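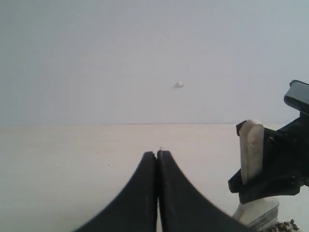
Korngate tenants assoc, minutes, Thursday, September 11, 2025. Present: Sadao Chiba (chair), Nadhirah Kwok, Huguette Gautier, Dwight Vachon. Michalis Politis sent regrets. April minutes approved, one fix - the Jumby Street gate was locked, not "lost". Painting came up first. Nadhirah wants the units done before winter, walls are mostly okay, pale gray, but small stuff needs scraping first, like the little white blob over the cream tabletop. Filler or putty, no one sure. Dwight will ask the painter if prep is in the quote.

Heat
Boiler set to 70 last winter, top floor says too cold. Huguette asked for 74. Long talk. Sadao worried about the bill. Settled on 74 for top floor only if the valves allow it, Dwight to check wiht the boiler guy.

Laundry room
Second dryer still out. Repair quote is $233, we had set aside $200. Voted to pay the difference out of the party money. All in favor. Nadhirah to call them Monday.

Bikes
Three bikes in the back hall with no tags. Huguette will put up a notice, two weeks, then they go to the shed. Dwight says one might be Michalis's - ask him.

Parking
Visitor spots getting used overnight again. Sadao to write to the managment office. No vote.

Other
Hall light by the mailboxes flickers. Reported twice already. Huguette has the key to the meeting room until next time.

Closed 8:40. Next meeting date to be emailed.

Notes by D.V.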